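Opinion: Leave the porch light on for the missing, and fix the phone line too

Posted in May | By the Brimeck Bulletin opinion desk

Print this story | E-mail this story

My phone buzzed at 4 a.m. last month with one of those missing person alerts, and I did what I bet most of Brimeck did. I squinted at it, saw a name and a height and a car color, and went back to sleep. By breakfast I couldn't have told you the color.

I felt bad about that all day! So I went back and read every alert the county sent out over the past year. There were 23 of them. Most were two lines long, a few had no photo, and one gave the last known location as "Fisero area," and if you've ever driven out past Fisero you know that could mean a gas station or 40 miles of scrub.

I'm not mad at the deputies. They're stretched thin and I wouldn't want their job. But an alert is only as good as what's in it, and I think ours could be a whole lot better without costing much.

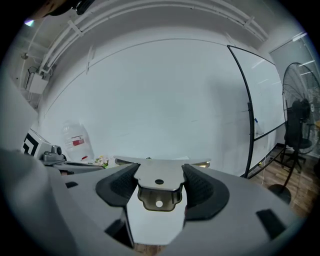
Start with a photo, every time, even a blurry one from a cousin's birthday party. Then give us a real place: a road, a store, a bus stop. And please (please!) send a second message when the person is found. Of those 23 alerts, I could find a follow-up for six. I'm still wondering about the others, and I never met any of them.

Then there's the tip line. I called it on a weekday afternoon just to see, and sat on hold long enough to unload the dishwasher and start a grocery list. Vidunby, the next county over, takes tips by text. Why don't we? My neighbor's kid could have it running by supper.

The county budget hearing is later this month and they take comments at the door. I'll be the one in line with the stack of printouts.

Related items
- Vidunby expands text-a-tip hours
- County Road 103 bridge work continues
- Letters: Speeding near the Fisero turnoff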